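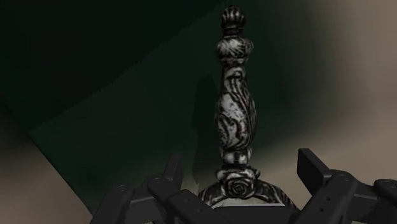 kfagerlund
Joined in March
Topic: Scripted grasps or teleop for odd-shaped objects?

I'm putting together a set of simulated grasps for a policy that has to handle household and antique-shop objects. The plan is 3,000 episodes, and 1,365 are done. Boxes, cans and bottles went fine with the scripted planner. The ornate stuff is where I'm stuck. Take the silver-and-black piece with the rose near the base. The shaft swells in the middle and narrows toward both ends, there are ring collars above and below that, and two scrolled arms sweep out at the bottom right where the fingers are. My planner likes to go for the low end by the arms. I would prefer examples that close on the shaft. Do I fix the planner, or give up and drive these by hand? I have 32 objects in this group.

Kerstin

-----

tin_whistle
Drive them by hand. We did something similar for a parts-sorting job at Anholm and lost weeks tuning grasp scores for shapes the scorer was never going to like. A person with a decent controller gets you a usable grasp in a couple of tries. 32 objects is not a lot.

-----

adolan
I'd go the other way. Teleop data on a small group of objects ends up being data about one operator. If Kerstin drives all of them, the policy learns how Kerstin approaches things: same side, same wrist angle, same pause before closing. Scripted grasps are uglier but you can spread them out on purpose.

First thing I would check is the collision mesh. If the mesh was simplified, those collars may be gone and the whole shaft may be a plain tube as far as physics is concerned. Then the planner is picking from a shape you aren't looking at.

Aidan

-----

kfagerlund
Checked. It's a convex decomposition with the default settings. The collars are mostly smoothed over and the space between the two arms is filled in solid. So the planner sees a wide block at the bottom and wants to pinch that.

-----

adolan
There's your answer for the low grasps. Redo the decomposition with more hulls and look at it in wireframe before you run anything. It will be slower per step. For a few dozen objects you won't care.

-----

tin_whistle
She'll care if she is running them in parallel. Contact-heavy meshes dropped our rate badly. Also, a finer mesh doesn't tell the planner that the shaft is a better place to hold than the base. You still need something to say that, and a person says it for free.

-----

marrow_lane
You can say it with a region mask. Paint the part of the mesh you allow contacts on, and sample only from there. It took me an afternoon in Lindqvist, which has a brush tool for this, but any mesh editor with vertex colors would do. Throw out samples where the closing direction is too far off the surface normal. On a shaft with a bulge you will lose a lot of them near the ends of the bulge, and that's fine.

One more thing to look at. That finish has bright highlights and black engraving all over it. If your policy takes camera input, vary the lighting and the background on these. I trained on shiny objects against a single dark green backdrop once and the policy fell apart on gray.

-----

kfagerlund
It does take camera input. Lighting is randomized, backdrop isn't yet. I'll add that.

On the mask: do you allow the collars or just the smooth part of the shaft?

-----

marrow_lane
Just the shaft to start with. Flat finger plates on a ring molding give you a thin line of contact and the object rocks. You can add them later if you want harder examples.

-----

adolan
Please keep the bad ones, though. Label them as failed and store them separately. People delete failed grasps and then wonder why the model can't tell a slip coming. I'd keep the low grasps you already have too, as long as you rerun them on the new mesh so the outcome label means something.

-----

tin_whistle
Disagree on keeping everything. If she's doing plain behavior cloning the failures are dead weight, and sooner or later somebody mixes the folders up. It happened to us. Kerstin, what are you training?

-----

kfagerlund
Cloning first, then a grasp success classifier on top of it. So I guess you're each right about one half. Failures go to the classifier set only, with the outcome written into the episode header so it doesn't depend on the folder.

-----

tin_whistle
Header is good. I'd still do a small hand-driven batch for comparison. Five episodes per object, two operators if you can get a second one. Then you can see if the scripted ones are worth the trouble.

-----

adolan
No objection to that, as long as it's a comparison batch and doesn't get folded into training without a flag.

-----

kfagerlund
Update, 17th July. Redid the meshes, painted the masks, and ran 170 scripted episodes on the shaft only. Most of them close where I want. The ones that don't are nearly all a finger touching one of the scrolled arms on the way in, so I moved the pre-grasp pose higher and I'm bringing the gripper in from the side. Step rate did drop, as tin_whistle said. I can live with it for this group and I'm leaving the cans and bottles on the old meshes.

Hand-driven batch is next. A coworker from the Darnura project will be the second operator.

-----

marrow_lane
Can you post the decomposition settings when you get a minute? I have a candlestick that does the same thing.

-----

kfagerlund
Will do. They're on the other machine. I'll put them in the mesh settings thread so they don't get buried in here.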